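Vasos cónicos Sostach, caja de 3000

El vaso cónico tiene un solo defecto y es también su argumento de venta: no se queda de pie en una mesa como los demás. Quien lo coge, bebe. Quien bebe, lo tira. En la oficina de Dornbridge llevaban años encontrando vasos a medias detrás de la impresora, y con estos ya solo encuentran clips.

Los servimos en caja de 3000 unidades, en mangas retractiladas, con tapa abatible para que no haya que destrozar el cartón. Capacidad de 117 ml – dos tragos largos o tres de persona educada. Solo para agua y bebidas frías. Con café también se puede, una vez. 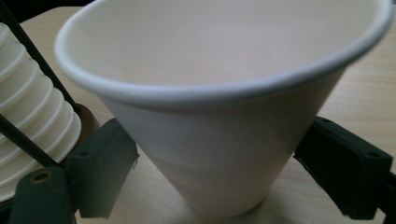
Vaso cónico blanco, borde enrollado.

El dispensador Magesa de pared se vende aparte. Lleva 2 tornillos y una plantilla de montaje que conviene no perder. Los pedidos de más de 6 cajas salen del almacén de Stundari sin portes; el resto paga lo que diga el transportista, que suele estar inspirado.

Comentarios

aguadulce: ¿Valen para el dispensador antiguo, el de tubo gris?
tallernorte: A mí me entran, pero hay que empujar la manga hasta el fondo.
mirlo_77: Pedí una caja en abril y todavía quedan. Somos cuatro.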